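Over the pass to Plulotia

We left Nado at 6:40 in the morning with a full tank and the cooler packed the night before. The drive is 226 miles and we had the whole day for it.
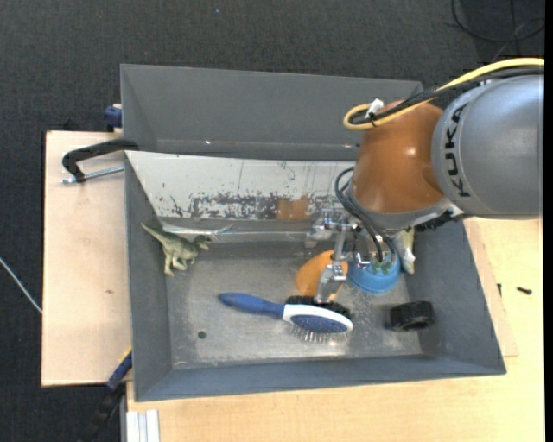

Kavitha thought we should take the river road and skip the pass, as there was still snow up there in May the last time she went. I had already looked up the conditions and the pass was open, so we went that way. She got to pick the lunch stop in return.

The first hour was flat farmland and then the road started to climb. There was old snow in the ditches near the top but the pavement was dry. We pulled over at the lookout and walked up to the stone marker. It was windy and I had left my jacket at the bottom of the bag, so we didn't stay long. On the way down we got stuck behind a gravel truck for 5 miles.

Lunch was in Varma, at a bakery across from the old train station. I had lentil soup and a cheese roll, Kavitha had the same and then a second roll. The station has a small museum with two rooms of lamps, tickets and uniforms. Entry was $3 each. The upstairs room was closed for painting.

After Varma the road follows the lake most of the way. We stopped once for gas and once so I could take my boots off. There is a gravel beach at the south end with picnic tables, and we sat there for a while and ate the last of the oranges. The water was too cold for swimming - I went in up to my knees and came right back out.

We got to Plulotia a little after five. The guesthouse is up a steep street and the parking is at the bottom, so we carried everything up in two trips. The room has a balcony and a heater that clicks. Dinner was fried fish at the place by the ferry dock.

Tomorrow is the boat to the island. It leaves at 8:15 and we still have to buy tickets, so I set the alarm for six thirty.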